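**White tabletops: how do you live with them?**

**brollik_fan** — 2024-09-17

Bought the white Usuga table in August. Every crumb is now a public event. Do I oil it, wax it, or move?

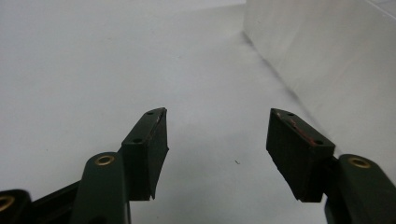
*The white top, between meals.*

**julgate30**
Melamine sponge, light pressure. Had mine six years.

**pemano_pete**
> Melamine sponge

Please don't. It's sandpaper with good PR. I dulled a patch the size of a dinner plate and now we keep a dinner plate on it.

**julgate30**
I said *light* pressure, Pete.

**E. Atanasov**
Dish soap, soft cloth. Turmeric stains fade if you leave them by a window. My wife disputes this.

**brollik_fan**
Soap did the coffee rings. There's still a blue ink line — any ideas?

**pemano_pete**
Rubbing alcohol, test underneath first.

**julgate30**
Or a sponge.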